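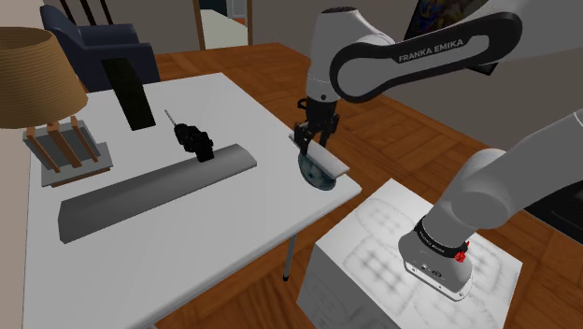
Is it worth buying a magnetic descaler for a house with hard water?

limescale_larry_no_more
Save your money until somebody shows you a test done in a house like yours. The ones I have read about come with a lot of testimonials and very little measuring. If you have hard water and it bothers you, a regular salt softener takes the hardness out and you can check that it did with a cheap test strip.

Original post by kettlewatcher, 18th August
We moved to Mastow in December and the water here is awful. White crust on the faucets, cloudy glasses, a kettle that looks like the inside of a cave. A salesman from Atitz came by and wants to clamp a magnetic unit on the main line. It's $29 a month on a rental plan, or we can buy the "whole home" version outright. He says it changes the minerals so they don't stick, so the water would still test as hard but we'd see no scale. He had a chart. Has anyone used one for longer than the trial period? We also got a quote of $3,000 from Damonmont for a salt softener with installation, and that seems like a lot for a tank and some pipe.

copperjoint
I'll give you the longer version. I had the same visit, probably with the same chart.

Look at what he told you. The water will still test as hard. That means the one cheap test you can do at home can't tell you whether the thing works. What's left is your own eyes, and you'll be looking at your faucets after a stranger has told you to expect an improvement. You'll also be wiping them more often, the way people do when they've just spent money on something. I'm not calling him a liar. He may well believe it. But I asked mine what result would convince him the unit was not working, and he talked about the age of my pipes.

There is some research on magnetic treatment. The results I've seen are mixed, and the better ones tend to come from setups where the same water goes past the magnet over and over. Water in a house goes by once and then sits in the heater. I would want to see numbers from that situation before paying rent on a magnet.

If you do want to try it, make it a fair trial. Get the return terms in writing, including who pays for removal. Before it goes in, descale the kettle with citric acid or vinegar until it's clean, use it normally for 2 months, dry out whatever scale comes off and weigh it on a kitchen scale. Put the unit in and repeat with the same kettle. Keep track of how many times you fill it. It's dull, and a kitchen scale may not be fine enough if your kettle is small, but it beats deciding by feel.

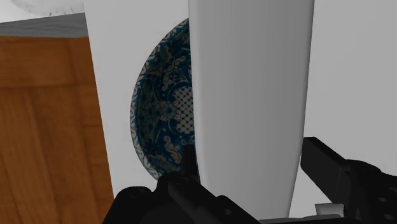 The other thing is to find out how hard the water is to begin with. "Hard" gets used for anything from slightly annoying to pipe-choking. Your water supplier should have a report, often online, and the figure will be in grains per gallon or milligrams per liter. The salesman's drop test that turns the glass a scary color is just showing you calcium, and calcium isn't a health problem for most people. With moderate hardness you may be happy with a bottle of vinegar, rinse aid in the dishwasher, and flushing the heater once a year.

As for the $3,000, I'd be just as suspicious of that. Ask Damonmont to split the quote into equipment, labor and anything "extra." Mine had a carbon filter tucked in that I never asked for. Get 3 quotes if you can. Ask each one what size unit they based it on and why, and whether the kitchen cold tap and the outside spigot stay on hard water. You don't want to be paying for salt to water the lawn. Check the local rules too, as some places restrict softeners that flush brine down the drain.

Softeners have downsides — bags of salt, a slippery feel in the shower that some people hate, a bit of sodium in the water. If anyone in the house is on a low-sodium diet, ask their doctor.

porchlight77
We have had a Montoya magnet on our pipe for ages and love it. Glasses are much clearer. We did change dishwasher detergent the same week so I guess it could be that. My husband says the shower head is the same as ever.

kettlewatcher
Thanks all. I found the water report and we come out well into the "very hard" range, so vinegar probably won't cut it. I called Atitz about the return terms and they said they'd email them. Nothing so far. Damonmont took the filter off the quote as soon as I asked what it was for, which makes me wonder what else is in there. Waiting on another installer before I sign anything.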